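The **Sillusden** is a two-person backpacking tent made by Ikwood, a small outdoor firm based in Sekska. It weighs 3 pounds, a figure the company reaches by leaving out the stakes.
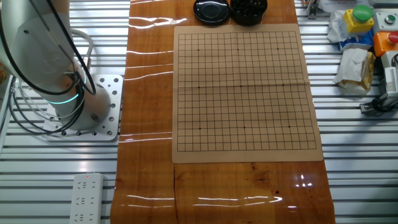 The fly is coated nylon, and the inner is mostly mesh, so sleepers may follow the weather closely. Setup takes nine minutes according to the manual, which assumes no wind and a cooperative partner. 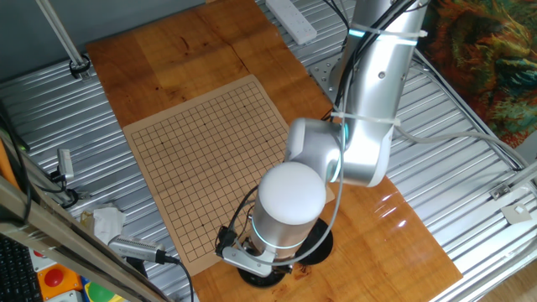
Ikwood sells a separate groundsheet, cut slightly smaller than the floor so that rain doesn't pool on it. Owners tend to bring their own amusements for wet afternoons. A paper Go board, a plain rectangular sheet with its grid printed on, lies flat on the floor between two sleeping pads – provided both players keep their knees in.

## Sales

The first run was 156 tents and sold out by November. Later runs added a second door, to general relief.
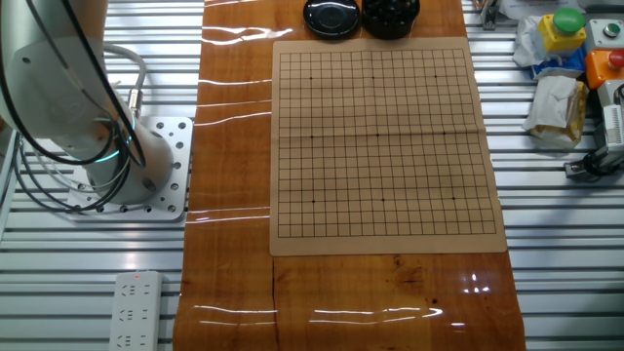 *Robotic arm mounted on a slatted aluminum work surface.*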